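3. Materials and sites

The survey covered two market towns, Clisside and Asfaw, and the villages between them. We asked households what they keep their onions, potatoes and apples in over winter, and how much gets thrown out by spring. 575 replies in all, most on paper. Woven baskets came out well ahead of sacks in Clisside, less so in Asfaw, where people seem to like crates.
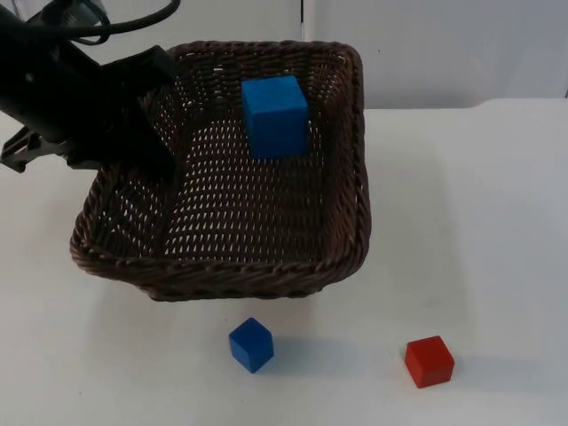
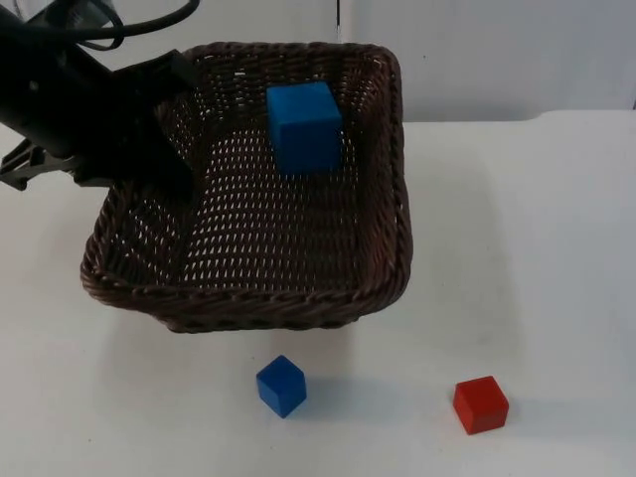
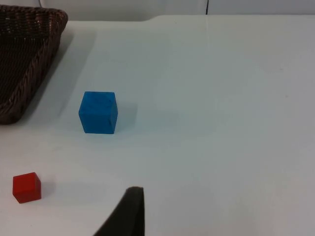 Figure 2. Brown woven wicker basket with a thick rim, on a white tabletop in the third picture.

3.1 Storage conditions

Sheds, mostly. Some cellars, a few spare bedrooms. Temperature was not logged at every house, only at 26 of them, and the loggers were read once a month from September on. Two were lost to damp and are left out of the tables. Households were told to store as they normaly would and not to tidy up before a visit, though we suspect a fair few did.

Onions went in with skins on. Potatoes were brushed, not washed. Apples were the awkward case: several homes wrap them in newspaper, others lay them bare, and the form had no box for this. We went back and asked by phone, got an answer from most.

3.2 Weighing and losses

Every household weighed its store at the start and again at each visit, on the same kitchen scale (Nokico, flat pan, reads up to 2000 g). Larger lots weighed in parts and added up. Anything soft, sprouting or mouldy was counted as loss, even where the family cut the bad bit off and ate the rest. That rule is harsher than the one used in the earlier Wilumell survey, so the loss figures should not be set side by side without the correction given in section 4.

Missing weights were left blank, not guessed. Where a household changed its container half way through teh winter we kept the readings up to the change and dropped the later ones.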